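Moving the sourdough to a cooler room

I've kept a starter going for a few years and until this spring it lived next to the boiler. The new flat has no boiler cupboard, so I have had to learn most of it again.

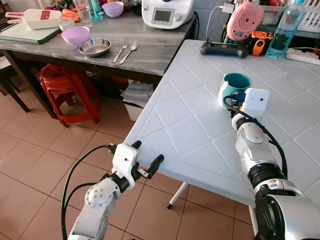
What changed

The old kitchen sat at 25 degrees most of the day. I fed the starter at breakfast, it doubled by lunch, and I could mix a dough in the afternoon and bake the same evening. The kitchen in Drisby faces north and has a stone floor. In April it was cold enough in the mornings that the butter wouldn't spread. I carried on with the same timings for the first few loaves and they came out flat and dense, with a gummy line along the bottom. We ate them as toast.

I blamed the flour first. I had switched from the mill near the old place to a bag of strong white from Mohammadi, the grocer at the end of the road, and it seemed the obvious suspect. So I bought a small bag of the old flour by post and made two loaves side by side. They were equally bad. The postage cost more than the flour did.

Feeding

I now feed in the evening instead of the morning and leave it overnight. The ratio is one part starter, two parts flour and two parts water by weight, with the water slightly warm to the finger. If I want to bake sooner I use equal parts, which gets going faster but goes sour faster as well. A bit of rye helps. I put in a spoonful when I remember.

The jar has a rubber band round it to mark the starting level. I used to think this was fussy. In a warm kitchen you can more or less guess, but in a cold one the starter can look asleep for hours and then rise while you are out at the shops, and without the band I can't tell whether it is on its way up or has already dropped back.

The dough

My usual batch is two large loaves and a tray of rolls, 2285 grams of dough altogether. That number came from filling the tins and the tray properly and weighing what it took. It has no other meaning, but I've stuck to it and I'd rather not work it out again.

Mixing is the same as before. Flour and water first, leave it half an hour, then the starter and salt. I fold it a few times over the next couple of hours whenever I'm passing. After that it used to need three hours or so on the side. Now it goes in the oven with only the light on, and takes nearer 5. I look for bubbles at the edge and a dough that wobbles when I shake the bowl. Turn the light off and take the bowl out before you heat the oven. I have melted one plastic lid so far.

The fridge stage hasn't changed much, as a fridge is a fridge. I did leave one batch for 36 hours when we went away and it was fine, a bit sharp, with a darker crust. I wouldn't go longer than that with white flour.

Baking

The oven here is an old Kula and runs hot at the back. I turn the loaves halfway through and put the rolls on the lower shelf. I've stopped using the cast iron pot for the big loaves, mainly because it's heavy and the oven door doesn't open all the way against the bin. A roasting tin of boiling water at the bottom does well enough for steam.

Where it's got to

The last four bakes have been good. The crumb is a bit closer than it used to be and I prefer it for sandwiches. I still haven't got the rolls right. They brown before they've risen fully and I suspect they want a longer second prove, covered, somewhere away from the window.

Next I want to try the wholemeal from Urnar, which I've only used in pastry up to now. It drinks a lot of water, so I'll start with one small loaf and write down what I do.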